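Does a watched pot really never boil?
And other kitchen sayings that need checking

Grown-ups say a lot of things in kitchens. Some are true. Some were true a long time ago, when ovens had fires in them. And some were never true at all, but they sound so sensible that people keep passing them on, like a cold.

So let's be suspicious. We'll take a few things people say about baking and ask the best question there is: how do you know?

"Don't open the oven door or the cake will sink!"

This one is half right, which makes it tricky. A cake rises because tiny bubbles of gas get bigger as they warm up. At first the mixture around the bubbles is runny. Later it sets, a bit like a sponge going stiff. If you let lots of cool air in while the mixture is still runny, the bubbles can shrink and the middle can drop.

But once the cake has set, a quick peek won't hurt it. How else would anybody check if it was done? Cakes sink for other reasons too. The most common is too much baking powder, which makes big bubbles that pop before the cake is strong enough to hold itself up. People don't like to admit they measured wrong, so the door gets the blame.

"You must always sift the flour."

Must you? Flour used to come with lumps in it, and sometimes with small creatures in it as well. Sifting got them out. Modern flour is much finer. Sifting does help with cocoa and icing sugar, which go lumpy in the packet. For an ordinary sponge you may not be able to tell the difference. Costel Stan, who runs our Saturday-style baking club at Bramwell, says he can always tell. We gave him two buns with his eyes shut, one sifted and one not. He picked the wrong one — and then asked to try again.

"The oven is at 180 because the dial says so."

Dials tell fibs. Many ovens are hotter or cooler than they claim, and nearly all of them are hotter in some places than others. If your biscuits come out dark on one side and pale on the other, you have found a hot spot. You can buy a small thermometer that hangs inside the oven. Ask a grown-up to put it in and read it, then compare it with the dial.

"Add a pinch of salt, it makes things sweeter."

That sounds like nonsense, doesn't it? Salt isn't sweet. But this one holds up rather well. A little salt dulls bitter tastes, and when the bitterness goes down you notice the sugar more. Don't take my word for it. Try a slice of grapefruit plain, then another with a few grains of salt on it.

"Real bakers don't need scales."

Hmm. Stojan Živković baked bread at Kelitz for years and he weighs everything, even the water. A cup of flour can hold different amounts depending on how hard you pack it down. If a recipe says 200 grams of flour and you put in 300, you will get something closer to a doorstop than a cake.

Some bakers do work by feel, but they have made the same dough so many times that their hands know it. Yours probably don't yet.

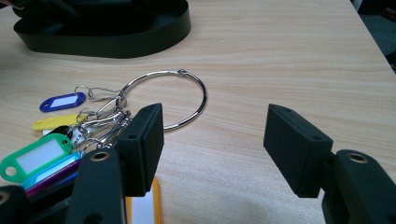
A metal key ring on a wooden table.

Test one yourself

Pick a saying you have heard at home. Make a small batch of plain biscuit dough and split it into two equal lumps. Do one lump the way the saying tells you and the other lump the opposite way. Change only that one thing. If you change the sugar as well, you won't know which change made the difference.

Bake them on the same tray, with a grown-up handling the oven. Then ask somebody who doesn't know which is which to taste them, and write down what they say before you tell them the answer.

One test isn't proof, by the way. You might have had a lucky batch, or a taster who was just being polite. Do it again another day and see if you get the same result.

And the watched pot? It boils. Put a lid on it and it boils sooner.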